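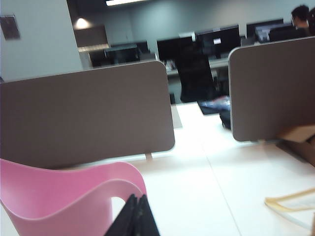

What happens to the people in order entry once the software robots do the typing?

At our office they moved over to exceptions and customer calls, two people left and weren't replaced, and the days got quieter but harder.

That's the short version for the person who messaged me. Posting the long one since others might be in the same spot.

Posted by whinrichs_ops, 10 June 2021

We went live in January with Jondent, which reads the incoming order mails and fills in the forms. Before that we had 15 people keying orders. Now there are 13, and most of them spend the day on the ones the bot kicks back: wrong article number, two delivery addresses, customer writes "same as last time." The easy orders never reach a human anymore.

Reply by jodach_lurker

The part I'd push on is "quieter but harder." We have the same setup here and my supervisor keeps calling it relief. The easy orders were my relief. You could do 20 minutes of them after a bad phone call and get your head back. Now every item on the list is a problem somebody has to think about.

Reply by paperjam

Disagree. I did data entry for years and my wrists are shot from it. I'll take a queue of problems over copying numbers from one window into another. If the list is too long, that's a staffing question. Don't blame the bot for it.

Reply by jodach_lurker

Sure, but the staffing was worked out from how long an order took before. A kicked-back one takes me a lot longer than a normal one did and the target wasn't changed until we complained. So for me the two go together.

Reply by whinrichs_ops

Same here at first. Our team lead, Dörte, had us write down for two weeks what kind of exception each one was, and then the targets were redone by type. It was annoying to keep the list, but it gave her something to take upstairs.

Reply by obura_uwe

Question from the IT side: who fixes the rules when a customer changes their form? At our place only the vendor can do it and we wait days. Meanwhile people key those orders by hand, same as before, except now there are fewer of them to do it.

Reply by whinrichs_ops

Two of our own people learned it. Both came from order entry, no programming background. They got a course and a different pay grade, the grade only after some back and forth. Small changes they do the same day. Anything bigger goes to Jondent support.

Reply by paperjam

That pay grade point should be in bold. We had a guy who maintained the rules for months on his old contract – he left and took all of it with him.

Reply by kasten_d

Training is my worry. New hires used to start with the simple orders and pick up the articles and the customers that way. There's nothing simple left to give them. We now have the bot hold back a share of easy orders for anyone in their first weeks. It's slower, and management asks about it every month.

Reply by jodach_lurker

Didn't know you could set it to do that. Is it per user or per queue?

Reply by kasten_d

Per queue. We made one just for trainees and they move out of it when their mentor says so.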